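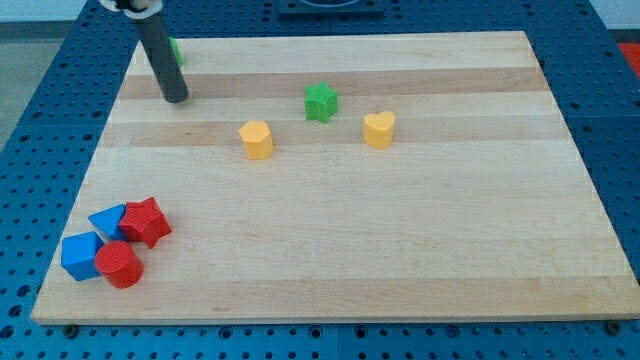
Tuesday, Brindport bench

Heriberto wants 200 pushing examples by the end of the week. We have 42, and I'd throw out 12 of those: the typed instruction says "move the star next to the heart" and there's a red star and a green star on the board. Which one? The model won't know either.

Fulgencio reckons more data will wash it out. Not convinced — last month's Potmont set had the same fault and the score hardly moved.

To do:

- colour AND shape in every instruction
- reshuffle blocks between runs, corners included
- re-label the 12 before anyone trains on them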